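Notebook, June -- open day, upstairs room at Farnden

Doors at ten. Forough Zarei ran the morning, Parvaneh Zarei took the second group after lunch. The Cerkholm people came first and stayed longest. Jalali sent two from purchasing who mostly wanted prices.

Forough started with the hand-held gripper and let people pass it round before any talk, which worked better than last year's slides. Most visitors squeezed it too hard. Told them to close slowly and let the fingers do the bending. One man from Mosetti asked about finger wear. I said I would look it up and send him the note -- still to do.

Session count on the board stood at 751 before lunch and 1352 by close. We had hoped to pass 1000 and did so in the second group.

Questions to follow up:
- how long to train a new operator
- spare fingers, who stocks them
- can the marker be smaller

Parvaneh's group had 7 people, which is the right size for that room. More than that and the back row sees nothing. 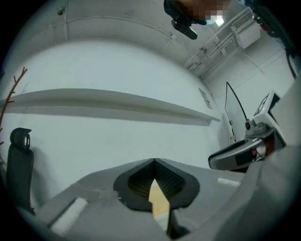
Gripper from below, black finger mount in the middle. White unit with camera and square marker to the right.

Next time: print the handout larger, and start the second group at two.

Recent entries
Finger mount spares list
Notes from the Cerkholm call
Bench tidy, upstairs room

This site uses cookies to remember your login. Accept / Settings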